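Clalow Introduces Color-Sorted Tape Tray for School and Office Supply Rooms

ARVILLE -- Clalow announced on Tuesday, May 14, 2019, that its color-sorted tape tray will be offered to schools and offices beginning in August. The shallow white tray keeps rolls of tape flat and in plain view, so that staff can find the color they need without emptying a drawer.

An initial run of 3000 trays will be shipped from the company's Gisstead warehouse. Orders may be placed in cartons of 60.

"Tape is used daily and put away poorly," said Nattawut Chareonsuk, director of supply products at Clalow. "Our customers asked for a place to keep it -- one that can be carried to the table and back to the shelf."

Inquiries may be directed to Tianyou Dai, Office of Public Information.
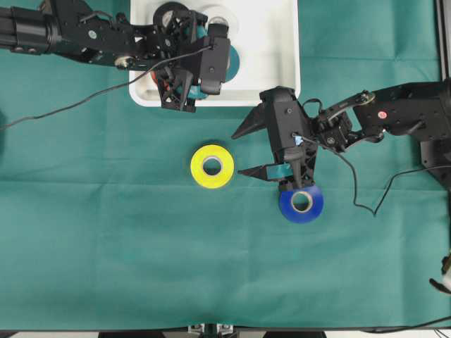
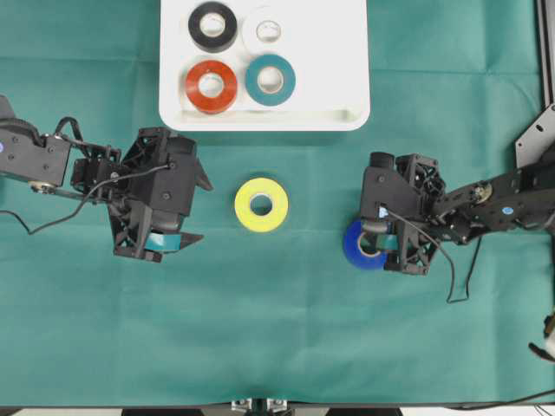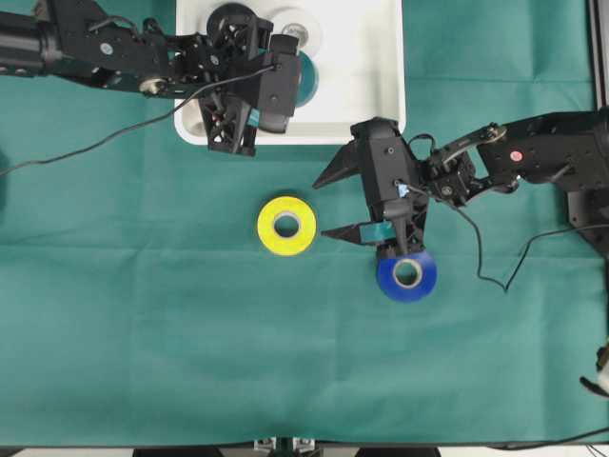

White tray and rolls of tape on a green-teal cloth.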